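Home | Fixtures | Tables | Newsletter

Evport's new striker: wait before you cheer

2 min read

Evport have signed Nkrumah Nutsugah from Stemine on a deal that runs through next August, and the club shop already has his name on the shirts. Fourteen goals last season sounds great. Three of them were penalties, and four came in one afternoon against a Jungate side that finished with nine men.

He may still turn out fine. But we were told the same story about the last two forwards, and both were on the bench by winter. The coach says Nutsugah "fits the system." Which system? Evport changed shape almost every week this spring, and the only steady thing was the long ball after 60 minutes. 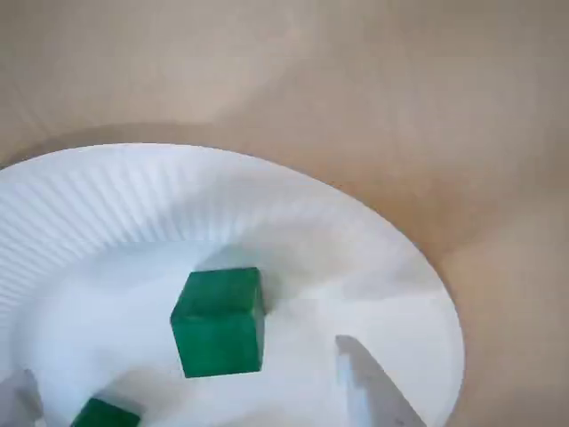 Assunção up first

The friendly at Assunção on 18th May should tell us a little, though I wouldn't read much into it. Their regular center backs are being rested, and the home coach plans to swap most of his team at halftime.

Watch how often Nutsugah drops deep to get the ball. If he's standing on the halfway line by the second half — as he did for long stretches at Stemine — the midfield problem hasn't been fixed.

14 comments | 60 shares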